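Pine table

A pine table is a table with a top of pine boards, usually pale when new and honey-coloured after a few years of sun and tea. It is valued for its price and its smell, and forgiven for nearly everything else.

Softness

Pine is a softwood, and takes the word seriously. A fingernail will mark it, and a ballpoint pressed through one sheet of paper leaves the letter legible for a generation. The Lamrani workshop, which sold 700 of the tables in its best year, advised owners to regard dents as "company". Sales of its felt pads rose the following July.

Knots

A knot is the place where a branch once joined the trunk. Knots are harder than the wood around them and may weep resin for years, generally under something with a flat base. The Zumora catalogue graded its tops by knots, charging more for few and then, after a change of fashion, more for many.

Boxes left on the top

Small boxes tend to settle on a pine table and stay there. Dark ones show the dust, pale ones show the rings, and either will leave a patch of lighter wood when lifted after 12 months.

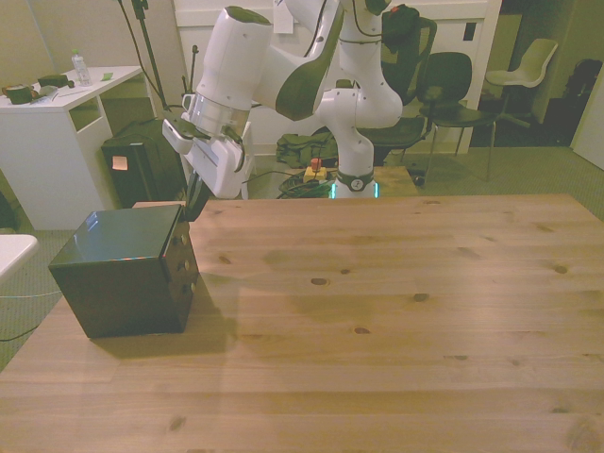
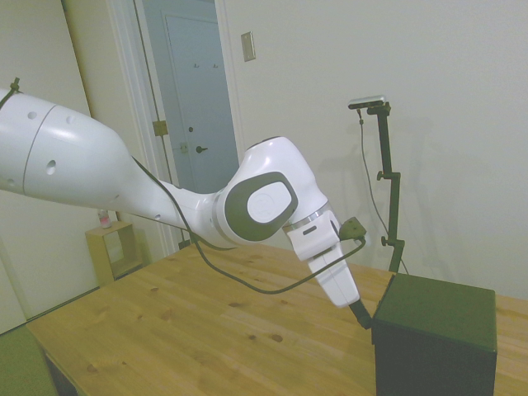

A dark box on a knotty pine top.

Rania Ait Brahim disputes the figure of 12 months, writing that her own table kept the outline of a bread bin after a single summer, and that sanding merely gave it a softer edge.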